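Reseña rápida, que tengo que entregar otra cosa a las ocho. Llevo desde septiembre con **Prenasier**, el servicio de seguimiento de política migratoria y exterior de Rernura. Suscripción pagada por mí, nadie me ha regalado nada. Lo uso para trabajar: cubro visados, acuerdos bilaterales, fronteras, consulados. Voy al grano.

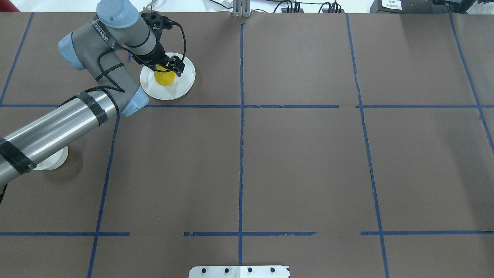
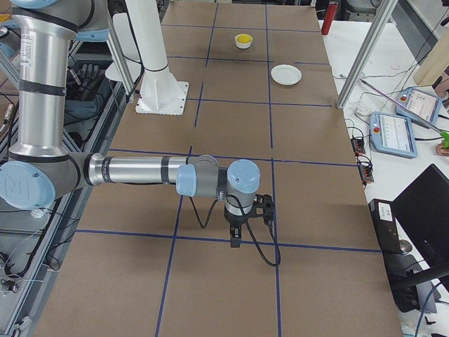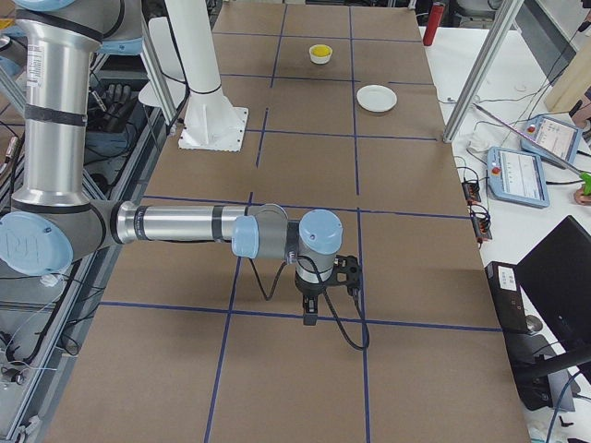
*Brazo gris y plateado con tapas azul claro, sobre la mesa marcada con cinta azul.*

## Qué es

Un buscador más un sistema de alertas. Mete en un mismo sitio comunicados de cancillerías, boletines oficiales, actas de comisiones parlamentarias y ruedas de prensa transcritas. Según la ficha, 822 fuentes. No las he revisado todas, claro. Las que yo sigo a mano estaban, menos dos consulados que pedí y que siguen sin aparecer.

## Lo que funciona

**Las alertas.** Muy bien. Pones "visado humanitario" y un par de países, y te llega el aviso con el párrafo exacto, no el documento entero. En mi caso suele ganarle al correo de prensa del propio ministerio. A veces por minutos, a veces por media mañana.

**El comparador de versiones.** Lo mejor con diferencia. Un ministerio cuelga un comunicado, lo retoca a la hora de comer y no dice nada. Prenasier guarda las dos y te marca los cambios. Me salvó una pieza sobre un acuerdo de readmisión: "se comprometen a" había pasado a "estudiarán". Casi nada.

**Las transcripciones.** Bien en español y portugués. En francés regular – se come los nombres propios y los números los pone como le da la gana. Siempre con el audio delante, por favor.

## Lo que no

- El filtro por región. "América Central" me mete Panamá unas veces sí y otras no. He escrito a soporte, contestaron amables, sigue igual.
- La app del móvil. Lenta. Se cierra al abrir PDF largos, y aquí todos los PDF son largos.
- Exportar. Tope de 2.000 registros por descarga y hay que ir troceando a mano por fechas. Para una serie larga de resoluciones de asilo es un suplicio.
- Los resúmenes automáticos. Los he desactivado. En un texto sobre cuotas confundió solicitudes presentadas con solicitudes admitidas, que es justo el error que no puedes publicar.

Ah, y el archivo histórico va cojo. De los ultimos años hay de todo, pero más atrás hay huecos de meses enteros y la ficha no avisa. Si buscas cómo hablaba una cancillería hace una década, a la hemeroteca.

## Precio

46 euros al mes la individual. La de redacción son aproximadamente 700 al año por puesto, con carpetas compartidas y notas. La probé dos semanas con un compañero y las carpetas están bien, pero si trabajas solo no las vas a tocar. Permanencia no hay. Darse de baja, tres clics, lo comprobé.

## Comparado con lo otro

Antes usaba **Trarmont**. Más barato, más feo, y las alertas llegaban cuando la noticia ya la tenían todos. A su favor: el archivo parlamentario es mejor y más antiguo, y lo echo de menos. **Alhassan** lo he visto solo en una demo; mucho mapa, mucho gráfico, poca fuente primaria. Para quien haga informes igual sirve. Para cerrar una nota a las siete de la tarde, no.

Svatopluk Zelenák, que lleva asuntos consulares en un boletín y a quien le pasé mi acceso un rato, opina lo contrario que yo en casi todo: el comparador le sobra y el filtro por región le parece decente. Él mira sobre todo Europa del Este, puede ser eso.

## Mi nota

Siete y medio. Si cubres migración o exteriores a diario, se paga solo con las alertas y el comparador. Si escribes una pieza al mes, no hace falta – con los boletines oficiales y un lector RSS te apañas.

Yo renuevo, de momento. Si arreglan la exportación subo la nota a ocho. Y que alguien mire lo de Panamá.

Edito: me preguntan si se puede pagar por trimestres. No, mensual o anual. Y la prueba gratuita pide targeta desde el primer día, así que apuntaos la fecha.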